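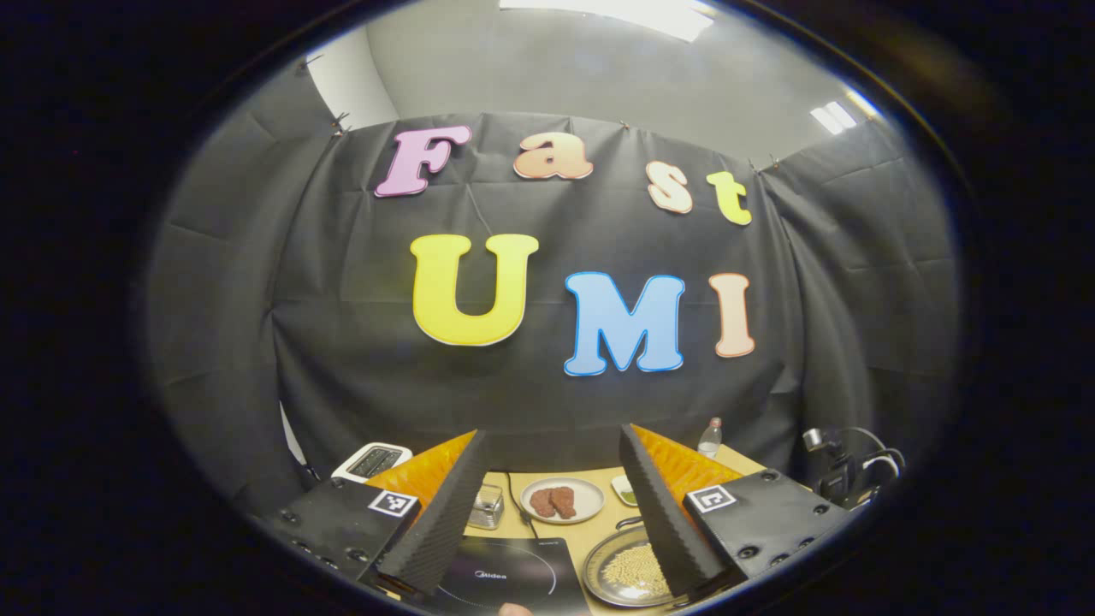

Foam letters on dark gray fabric, held to the wall with binder clips.

Notes on hanging fabric for echo control, October

The back room measured badly. With bare painted walls and a hard floor, the decay time in the speech range was long enough that recorded voice sounded like it came from a stairwell. I had put off fixing it for most of a year. What follows is what I changed, in the order I changed it, with the parts that were a waste of money left in.

The first purchase was foam tile. Thin foam absorbs well above 2000 Hz and very little below that. After covering most of one wall, the room sounded dull and still rang in the low mids. Claps improved. Voices did not. Dehua Jiang, who used to mix radio drama, had told me to expect this and I bought the tiles anyway. They are now in a closet.

The second attempt was fabric. A curtain flat against a wall does almost the same thing as thin foam. What matters is weight, fullness and the air gap behind it. Sound pressure is high at the wall but particle velocity is near zero there, and a porous material works on velocity. Move the cloth away from the wall and it starts to reach lower frequencies. The useful figure is the quarter wavelength: at 570 Hz that comes to 15 cm. I could give up 15 cm on the long wall and nowhere else.

I ordered two fabrics. The one from Devis is a wool serge, dense, with a slight smell that faded after airing. The one sold by Türkmen as "studio drape" is a polyester weave with a coated back. Blow through both and the difference is obvious. Air passes through the serge with some resistance and does not pass through the coated cloth at all. A coated curtain reflects a good part of the highs and does little for the rest. It blocks light well and is in the bedroom now.

Fullness is sold as a percentage. At 50 percent fullness, you hang one and a half times the width of the wall. At 100 you hang double. I started at 50, measured, then pushed the same cloth into a narrower span at 100 and measured again. The second figure was better in every band down to 250 Hz, with the largest change in the middle. Below 125 Hz neither arrangement did anything I could separate from measurement error.

Hardware: an Oria ceiling track, screwed into joists, with the carriers spaced at 10 cm. The brackets supplied with the Tratholm rail I tried first are rated for light sheers, and the rail bowed visibly within a week. Weigh the cloth before choosing a track. Mine came to more than the listing claimed, and the hem tape adds to it.

Measurement method, for anyone who wants to repeat it. Swept sine through one speaker in the corner, one omni mic on a stand at seated ear height, three mic positions, averaged. Levels peaked at 68 dB at the mic, which was enough above the background with the refrigerator unplugged. I forgot to plug it back in the first evening. Zixuan Hou suggested running each sweep twice and throwing out pairs that disagree – this caught one bad position where the stand was touching the desk.

Remaining problems. There is a flutter echo between the window and the door, audible as a zip after a clap. A heavy blanket over the door removes it, so a second short run of serge will go there when I have the cloth. The low end is untouched and would need thick mineral wool in the corners. I have the space for two corner traps if the bookshelf moves, and have not yet decided where the bookshelf would go.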